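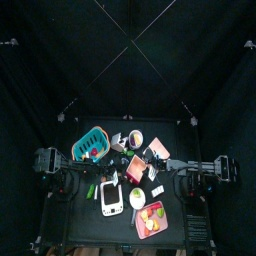 Monday, November. Sewing workshop, Kollside. Entry by L. Petersen

Subject: shrinkage and seam finish on the donated duvet cotton, batch from Enesbridge, for the wrap skirts.

Carried over from last entry: decide whether the batch has to be washed before cutting, and whether the French seam is worth the time on the side panels. Aurelio wanted both settled before the cutting session because the pattern is already graded and he does not want to add length to every size again.

Wash test. Cut one full-length strip along the warp, clear of the old hem and the button placket, edges overlocked so it would not fray in the drum. Marked both ends with thread, not chalk. Length between marks before washing 1454 mm. Hot wash, ordinary detergent, no softener, tumble dried to fully dry, left flat until cool. Length after 1409 mm. Loss 45 mm, or 3.1 percent.

That is more than I expected from bedding that must have been laundered many times by its previous owners. Possible explanations: it was only ever washed cool, or it was line dried under tension, or it is one of the covers that came in still folded with the cardboard in it and was never washed at all. The strip came from the top of the bale and I did not note which cover. Should have. From now on, write the cover letter on the strip in laundry marker before it leaves the table.

Weft not measured. The strip was too narrow for the number to mean much. Cut a square next time.

Decision on washing: everything from the Enesbridge batch gets a hot wash and a full tumble dry before it is cut. Press while slightly damp after that, along the warp, no steam stretching at the selvage. If the dryer is full, the fabric waits. Do not line dry and assume it is the same thing.

Seams. Sewed the side seam three ways on offcuts from the same cover: plain seam with both edges overlocked together, French seam, flat-felled. Universal needle for all of them, polyester thread, stitch length 2.5. Machine was the Desov at the window end, tension left where Aurelio had set it for lining, which was too tight for this. First plain seam puckered along its whole length. Backed the top tension off a little at a time until the bobbin thread stopped showing on the right side, then started over. Puckered sample kept in the envelope so people can see what it looks like.

Plain and overlocked: fastest, lies flat, slight ridge after pressing. Visible when the skirt wraps open, and on a wrap skirt the inside of the front panel does get seen.

French: neat on both sides. Bulky where it crosses the waistband, and the machine hesitated going over it. Grading the first allowance before turning helps. Whiskers poked through in one place where I had trimmed carelessly. On the curved hip it does not want to lie down, and clipping defeats the purpose.

Flat-felled: strongest by feel, and the best looking from outside if the topstitching is straight. Mine was straight for most of it. Too fiddly for a beginner session in my opinion – Aurelio disagrees and says people manage it fine on jeans.

Pull test by hand only, so take it for what it is. None of the seams opened. On the plain one the fabric gave beside the stitching before the thread did, and the tear started at a thin spot that I could have found by holding the cloth up to the light. Adding that to the sorting instructions: check each panel against the window, circle thin places with washable pen, place pattern pieces to avoid them.

Decision on seams: plain and overlocked on the sides, French on the short straight pocket bag seams only. Flat-felled stays as an option for anyone who asks.

Waist ties. The pattern calls for ties cut on the straight grain and turned through. Turning a tie this long takes longer than sewing the rest of the waistband. Tried folding it like bias binding and edgestitching. No turning needed, ends can be tucked in square. Looks a bit more like an apron. Acceptable, and the topstitching can match the hem. Pressing the fold first is necessary, I skipped it on the second tie and it wandered.

Interfacing: the roll Osagie sent over is a medium fusible, no label on it. Fused cleanly to the prewashed cotton with a press cloth. On unwashed cotton it bubbled after the wash, as you would expect when the outer shrinks and the interfacing does not. Another argument for the prewash. Sample is stapled on the facing page.

Pattern corrections
Front panel: notch for the tie slot sits 5 mm too low against the waistband notch. Moved up on the master, all sizes.
Back panel: no change.
Pocket: widen the opening. My hand fits, Aurelio's does not.
Grainline arrow on the waistband piece pointed across the piece. Redrawn lengthwise.
The shrinkage allowance penciled on the size chart is now crossed out. It assumed unwashed cloth and would give an overlong skirt if anyone followed it.

Note from A. Carrillo, added same afternoon: agree on prewash. On the Desov, please write the tension down on the masking tape before changing it. I have put it back to the lining setting for now. I would still like to see the felled seam after several washes before we drop it from the handout. Will run my own sample with a topstitch needle.

Reply: fine. Tape is on the machine, both settings written.

Open
Square from a known cover, warp and weft both measured, same wash.
Second wash on the same strip, to see whether it keeps shrinking or has settled after the first.
Color transfer from the dark red cover. Rinse water was pink. Wash it alone until it runs clear, otherwise use it for pocket bags in the dark skirts only.
Buttons cut from the plackets are in the jar by the iron, unsorted. The ones with a metal shank have gone in too and should come out.
Ask Osagie what weight the interfacing is and whether there is more of the same roll.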